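Watberg Home Notes
Odds and ends, kitchen and shed
3/3/18

Quick one this week, no time. Mostly screws and hinges, some kitchen bits at the end.

Loose cupboard doors first. Three emails on this so must be the season for it. Open the door, look at the hinge. Two screws hold it to the side of the cupboard, usually one of those has worked its way out. Nip it up by hand. Not the drill. Chipboard strips out in a second and then you have a proper job on.

If the hole is already gone – matchsticks. Snap the heads off, dab of wood glue, push in as many as will go, trim flush with a knife. Leave overnight. Screw goes back in like new. Cocktail sticks do just as well and you've probably got more of them. Golf tees for the really big holes, front door hinges and so on.

Door still drops? Might be the hinge itself. Take one off and bring it to the shop with you. I bought a set of four from memory last July and they were all wrong, cup too small, drive back to Grunton for nothing.

Screws that won't come out. Right driver first, most trouble starts there. A cross head is not one thing, there are two sorts that look nearly alike and the wrong one will ride up and chew the slot. Try a few bits dry, pick the one that doesn't wobble. Then lean on it. More push than turn.

Chewed already? Wide rubber band over the head, driver through the band, push hard and turn slow. Works more often than not. If it's rusted, drop of penetrating oil and go and have your tea. Another drop. Try tightening a hair before you undo it, sometimes that cracks the rust.

Painted over ones – scrape the slot out with an old bradawl or a bent nail, score round the edge of the head with a knife so it doesn't pull the paint off in a sheet.

Sunk heads are the ones people miss when cleaning. Anything set down in a round recess collects muck, grease in a kitchen, sawdust in a shed. Old toothbrush, dry, round and round. Then a cotton bud. If you can't see clean metal at the bottom the driver isn't seating and you'll blame the screw.
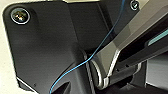

Screw head in a round recess. Get the driver in dead straight.

Hex ones, same rules. Clean it out, key right to the bottom, long arm of the key in your hand for the last bit. Cheap keys round off at the tip – grind or file the end back square and you've got a new key. Done mine twice now.

Dark matt surfaces. Cooker hoods, black appliances, that sort of thing. They show every finger. Don't use polish, it leaves shiny patches you'll never even out. Warm water, one drop of washing up liquid, well wrung cloth, then a dry one straight after. Work one way. If there's a greasy bit that won't shift, hold the warm cloth on it for a minute and wipe again. No scourers ever, even the soft ones.

Keeping screws. I had 1,362 in a biscuit tin according to my son who was off school with a cold and bored. Now in jam jars by length. Not by type, by length, becuase that's what you're hunting for when you're up a ladder. Lids screwed to the underside of the shelf, jar twists up into it. Don't use your best jars.

When you take anything apart, egg box. One hollow per step, in order, left to right. Put it back together right to left. Saved me many a leftover screw.

Kitchen bits.

Sticky drawer – candle stub rubbed along the runners, wooden ones only. Metal runners want a wipe and a tiny bit of silicone spray on a cloth, never sprayed straight in or it gets on the tea towels.

Squeaky oven door. Leave it. Don't oil near heat, ask someone who does ovens.

Burnt pan. Bicarb, cover with water, simmer ten minutes, let it go cold. Wooden spoon to lift it. Not for aluminium, it goes dark.

Chopping board that slides about – damp kitchen paper underneath. Better then the rubber mats, and you can bin it.

Bread bin smells. Empty it, wipe with vinegar and water, lid off til bone dry. A slice of old bread left in overnight after takes up the vinegar smell.

Someone asked about the Prollell shelf brackets again. Still the ones I use, still holding up the jars. Fix to the stud or don't bother. Knock along the wall with your knuckle, mark it in pencil, check with a thin nail where the shelf will hide the hole.

Out of time. Taps and washers next, and the Nyanda reader with the dripping overflow – got your letter, will answer it then. Turn the stopcock down a bit meanwhile.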